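Planning for contact: a conversation with Margarida Godinho

Nov 17, 2018

Margarida Godinho maintains the motion planning stack at Conneely, where the two-arm mobile platform runs on an in-house executive called Skokano. She has worked on it since the second release. We spoke about why the planner was rewritten this year and what is still missing from it.

The old planner treated the world as occupied or free. Depth data went into a voxel map, the map was inflated by a safety margin, and the arm was routed through whatever remained. "It was correct for tables and walls," Godinho said. "In a furnished room it refused a large share of the goals we gave it. A curtain was a wall. A plant was a solid ball with a margin on top of it."

The team logged 337 goal requests in furnished rooms before starting the rewrite. The old planner returned no valid path for 81 of them. Godinho went through those by hand with Ciarán Brophy, who owns perception. In most cases a person would have reached straight through the obstacle, or pushed it a few centimeters to the side.

Brophy's answer was Cekum, a node that attaches a compliance class to each region of the map. There are 3 classes: rigid, movable and deformable. Rigid cells behave as before. Deformable cells carry a traversal cost and a force limit, and the planner may pass a link through them if the predicted load stays under that limit.

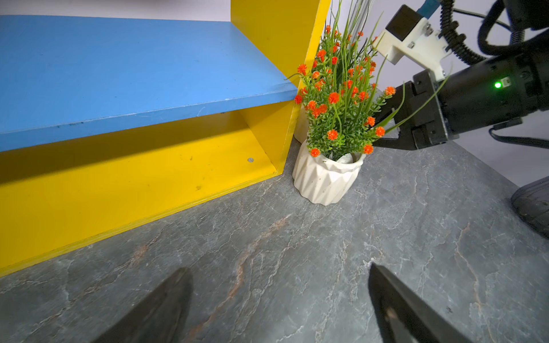

Foliage is the case that drove most of the design. Thin leaves produce poor depth returns, and the returns change whenever a stem moves. "You get a cloud of points at one update and half of them are gone at the next," Brophy said. "If you clear a cell every time a ray passes through it, the plant evaporates. If you never clear, it grows." Cekum keeps a separate decay rate for cells classed as deformable, and it fuses wrist camera views at close range, where the head camera is usually blocked by the arm itself.

The harder part is the boundary between classes. A pot is rigid or movable. The leaves above it are deformable, and the furniture next to it is rigid again, all within one hand's width. An early version smoothed labels across neighboring cells to remove noise. It also removed thin rigid edges. The current version smooths only toward the stiffer class, so errors make the planner more cautious.

Asked about control, Godinho was brief. The arm runs joint impedance control near deformable regions, with stiffness lowered in the direction of expected contact. If the estimated external torque exceeds the limit, the executive stops the arm and backs it out along the path it came in on. Backing out along a fresh plan was tried and dropped. "The leaves are between the fingers by then," she said. "A new path goes sideways and takes them along."

The regression suite holds 1038 recorded scenes, replayed against every merge. It was assembled in April from logs made at the Hernmont site. Godinho considers it weak on one point: replay can't reproduce contact, so everything after first touch has to be tested on hardware.

She listed two open items. The force limits are set per class, so a stiff twig and a blade of grass get the same number. And the two arms are still planned one after the other, with the second treating the first as a rigid obstacle. Joint planning works in the branch, but it is too slow to merge. Brophy wants per-region limits first. Godinho would take the arms.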